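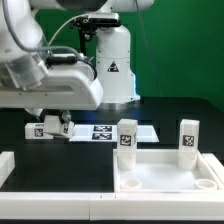

The Stoton block and tray set was submitted to the Sorville Teaching Materials Service for assessment in November, together with comparable sets from Agudelo and Makex. This review concerns the Stoton set only. It is intended for schools, colleges and training centres considering a purchase for lessons in simple assembly, sorting and measurement.

The set consists of an open tray with raised walls, a number of rectangular blocks and a printed paper sheet. The tray and blocks are white. Each block carries a rounded end which is seated in one of the short round sockets in the floor of the tray, so that the block stands upright. Square black-and-white markers are provided on the parts and on the sheet.

The price at the time of assessment was £105, including the sheet. Replacement blocks may be ordered singly under reference 581. The instructions are supplied as a folded leaflet and are clear, although the type is small and the drawing of the socket would benefit from being enlarged.

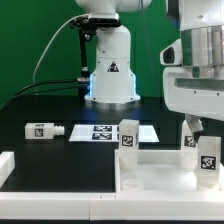

Fit and finish

The blocks were seated and removed 100 times in the course of the assessment. At the end of this period the fit remained firm, and no cracks were found in the sockets. Two blocks had become slightly easier to turn than the others. The assessors do not regard this as a fault, but centres with heavy use should check the set at the end of each term.

Edges were smooth on all parts. The white finish shows pencil and finger marks readily and was cleaned with a damp cloth. Solvents should be avoided, as they may lift the markers.

The tray is easily moved with one hand when empty. Once blocks are standing in it, it should be held by opposite walls. One assessor, Esko Tikkanen, noted that younger learners tended to lift it by the blocks themselves, and the leaflet gives no warning on this point.

The sheet

The sheet is the weakest part of the set. It is ordinary white paper and shifted on a smooth surface when a block was drawn across it. Low-tack tape at the corners was sufficient to hold it. A card version would be welcome.

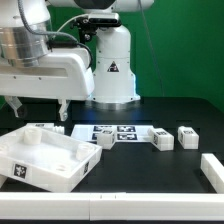

Tray, printed sheet and blocks of the Stoton set.

A dark, matt work surface is recommended. The white parts are found quickly against it, and learners with reduced vision reported less difficulty than on the pale laminate desks used in the first session.

Storage

No box is supplied. The parts were kept in a lidded carton, with the sheet laid flat beneath the tray. The blocks should be stored out of their sockets.

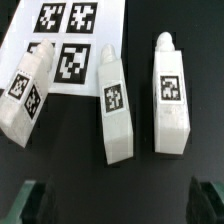 Eirini Fragkou considers the judgement on the sheet too severe, and points out that paper can be copied at no cost when a sheet is creased, whereas card would have to be ordered. The assessors accept this, provided that copies are made at full size.

Recommendation

The set is recommended for supervised use with groups of up to four learners. It is not recommended where a complete boxed kit is required.

Related reviews
Agudelo stacking frame
Makex peg and socket board
Sorville guide to work surfaces
Storage cartons for small parts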